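Rechercher dans la revue OK Recherche avancée

Rubrique : Économie du don et événementiel associatif

4. Règle de clôture et comportement d'enchère

4.1. Terrain et protocole

Les données proviennent de deux éditions successives d'un tournoi caritatif de tennis organisé par le club de Flukemham au profit d'un fonds de bourses scolaires. La journée sportive est suivie d'un dîner assis, pendant lequel se tient une enchère silencieuse. Les lots sont cédés gratuitement par des commerçants locaux et par des familles d'élèves ; aucun n'a été acheté par l'organisateur. Sur l'ensemble de la période, 382 lots ont été proposés et 226 enchérisseurs distincts ont déposé au moins une offre valide. Les offres anonymes ou illisibles sur bordereau papier ont été écartées avant tout traitement.

Chaque lot était présenté avec une valeur indicative fournie par le donateur, un prix de départ et un incrément minimal. Le prix de départ était fixé à une fraction constante de la valeur indicative, identique pour toutes les catégories. Cette contrainte a été acceptée par l'organisateur après discussion ; elle supprime une source de variation habituelle dans ce type de manifestation, où le montant initial est souvent ajusté à vue selon l'intérêt supposé du lot.

L'affectation des lots aux règles de clôture a été tirée au sort au sein de strates définies par la catégorie (équipement sportif, restauration, séjour, objet décoratif, service) et par la tranche de valeur indicative. La première règle, dite fixe, met fin aux enchères à une heure annoncée dans le programme. La seconde, dite glissante, prolonge la vente du lot tant qu'une offre a été enregistrée dans les 15 dernières minutes. Les enchérisseurs étaient informés de la règle applicable par une mention imprimée sur le bordereau, et la même information figurait sur l'interface Nidska utilisée pour la saisie des offres à distance.

Figure 3. Longue table en bois portant un petit poivron vert et une poêle argentée, image de synthèse.
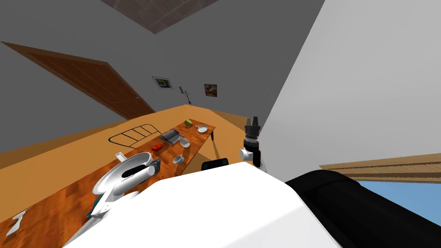

Le tirage au sort n'a pas été reconduit à l'identique d'une édition à l'autre. Lors de la première, les lots de la catégorie « séjour » étaient trop peu nombreux pour que chaque strate contienne les deux modalités ; ils ont été regroupés avec les services avant affectation. Lors de la seconde, l'effectif permettait de respecter la stratification prévue. Les estimations ci-dessous incluent donc un effet fixe d'édition, et les résultats obtenus sans la catégorie regroupée sont reportés en annexe.

4.2. Variables

La variable dépendante principale est le rapport entre le prix d'adjudication et la valeur indicative. Un lot sans offre reçoit la valeur zéro. Ce choix est discutable dans la mesure où l'organisateur conserve le lot et peut le remettre en vente l'année suivante, mais la valeur de revente effective n'est pas observée. Nous retenons deux variables secondaires : le nombre d'enchérisseurs distincts par lot et la part des offres déposées dans le dernier intervalle précédant l'heure annoncée.

La valeur indicative est déclarative. Une partie des donateurs l'a vraisemblablement surestimée, notamment pour les services sans tarif public. Le biais est sans conséquence sur la comparaison entre règles si l'affectation est indépendante de l'erreur de déclaration - ce que garantit en principe le tirage - mais il interdit d'interpréter le niveau du rapport comme un rendement. Les comparaisons avec les chiffres publiés pour d'autres manifestations doivent être évitées pour la même raison.

4.3. Résultats

Le rapport moyen est plus élevé sous la règle glissante que sous la règle fixe. L'écart est concentré dans les tranches supérieures de valeur indicative et devient indiscernable de zéro pour les lots les moins chers. Il subsiste lorsque l'on retire les lots ayant fait l'objet d'une annonce au micro pendant le dîner, pratique non prévue au protocole et consignée après coup à partir du conducteur de la soirée.

Sous la règle fixe, les offres se regroupent nettement avant l'heure de clôture. Le phénomène est bien documenté pour les ventes en ligne ; il prend ici une forme atténuée, les participants devant quitter leur table pour remplir le bordereau. Les enchérisseurs équipés de l'interface Nidska, qui échappent à cette contrainte, déposent leurs offres plus tard que les autres, à lot comparable. La différence entre modes de saisie disparaît sous la règle glissante.

Figure 4. Gobelet gris-blanc incliné sur une surface en bois veinée, image de synthèse.

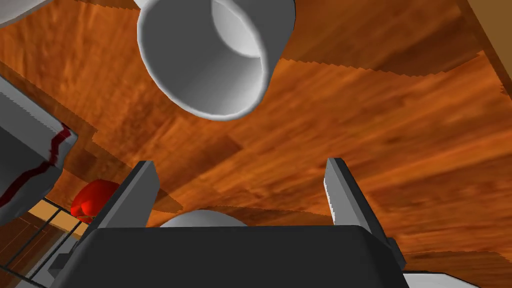

Le nombre d'enchérisseurs distincts par lot ne varie pas significativement selon la règle. L'augmentation du prix provient donc surtout d'une intensification de la concurrence entre participants déjà engagés sur le lot. Cette lecture est cohérente avec la répartition des relances : sous la règle glissante, la plupart des prolongations opposent les mêmes personnes jusqu'à l'adjudication.

4.4. Robustesse et limites

Trois vérifications ont été menées. L'exclusion des lots offerts par l'entreprise Engström, principal donateur en valeur, laisse le signe et l'ordre de grandeur de l'effet inchangés. Le regroupement des erreurs types par enchérisseur élargit les intervalles de confiance sans modifier la conclusion pour les tranches supérieures. Enfin, la substitution d'une transformation logarithmique au rapport brut, sur le sous-échantillon des lots adjugés, réduit l'écart estimé ; une partie de l'effet passe donc par la probabilité de vente.

L'étude porte sur un seul club et sur un public dont une fraction revient d'une édition à l'autre. L'apprentissage de la règle glissante par ces participants n'est pas identifiable séparément de l'effet d'édition. Une réplication est envisagée à Nornel, où l'enchère suit un tournoi de golf et se tient en extérieur, sans dîner assis. L'absence de repas devrait modifier le coût de déplacement vers les bordereaux, que le présent protocole ne permet pas de faire varier.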